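Keeping Watch Over the Lantern Walk

Security planning for the Curkley Lantern Walk begins long before the first paper fish is lifted onto its pole. By the time families line the river road in March, the route has been walked, measured and argued over by the city's police, its fire service and the parade office, and every side street has been assigned a barrier, an officer or both.

This year's procession will be the largest the city has staged. The parade office has registered 84 walking groups and 12 floats, and 389 officers will be on duty between the assembly ground at Kongkaew Park and the closing stage on Ferkus Square. Heavy trucks loaded with gravel will block the widest approaches. Lighter barriers will be used on residential streets, where ambulances may need to pass at short notice.

"The public should expect to see us," said Lilian Nyamweya, the city's deputy chief for special events. "A visible officer at a street corner answers questions, finds lost children and keeps an eye on the roofline. Those duties belong together, and we train for them together."

The department revised its approach after a review of large outdoor gatherings was presented to the city council on March 7, 2023. The review found no fault with the conduct of earlier walks, but it noted that the crowd had outgrown the plan. Spectators were standing four and five deep on Pralalari Street, where the sidewalk narrows beside the old customs house, and two of the marked exits opened onto the same alley.

Both problems have been addressed. The route now turns one block earlier, passing the library and the covered market, and the customs house corner will be closed to spectators from noon. Residents of the closed block will be issued passes, which must be shown with a second form of identification.

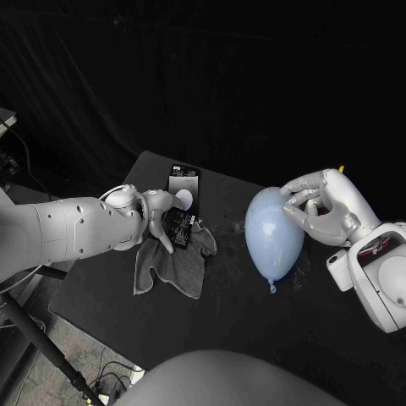
Bags will be checked at the six main entrances to the viewing area. Coolers, folding ladders and glass bottles are not permitted, and drones may not be flown within the city center until the streets have been cleared. Strollers and wheelchairs will be admitted through a separate lane at each entrance, a change requested by several family groups after long waits in the past.

For those who build the floats, the new rules have meant earlier mornings. Each float must be inspected at the assembly ground and sealed before it joins the line, and no one may board after the seal has been applied. Paora Ormsby has designed floats for the walk since it was a neighborhood event with a single drum band. His team's entry this year, a heron with wings that open above the crowd, had to be altered so that inspectors could reach the space beneath its platform.

"We cut two hatches in the base and painted them as reeds," Mr. Ormsby said. "From the curb they will look like part of the marsh. The inspectors were satisfied, and so was the heron's engineer."

Wind remains a separate concern. The tallest lanterns are carried on poles by teams of four, and the parade office may order them lowered or withdrawn if gusts exceed the limit set by the fire service. Nhung Huỳnh, who directs the procession, will have instruments at three points along the river and will make the decision herself. Teams have rehearsed the signal to lower – two long whistle blasts, repeated down the line – on each of the last three weekends.

Business owners along the route have given the plan a mixed reception. Dewanti Kusuma runs a tea shop facing the covered market, a location that will place her on the procession for the first time. She has ordered extra stock and extended her hours. Merchants on Pralalari Street, who stand to lose an evening's trade, have asked the city for a reduction in their sidewalk permit fees. The request is under consideration.

The city will also station 200 stewards in yellow vests along the barriers. They carry radios but have no police powers, and their instructions are to report and to direct. Mercy Lukumay, who oversees their training, has asked spectators to follow a steward's directions at once and to raise any complaint afterward at the information tent on Ferkus Square.

The procession steps off at sunset. Streets within the viewing area will close to traffic three hours earlier and will reopen in stages once the sweepers have passed, beginning with the river road.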